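Zesen 22 Table Paint
Matte finish for desks, benches and shelves

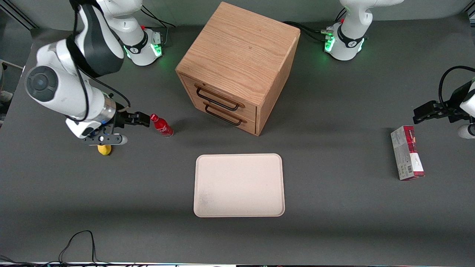

Zesen 22 started out as a floor paint, and it still wears like one! Tahmineh Salehi, who mixes our colors, spent most of a winter getting the shine out of it, and the finish is so flat and calm that I keep painting things I never planned to paint. Gray is still my favorite – set something bright on a gray tabletop, like that little red Coca-Cola bottle, and the red just sings.

Two thin coats do the job. Leave 4 hours between them, and 5 days before you put anything heavy down (I know, it's a long wait). A small foam roller gives the smoothest surface.

Comes in pints and quarts. One quart covers 112 square feet. Soap and water cleanup.

New colors arrive in December – the deep green is gorgeous.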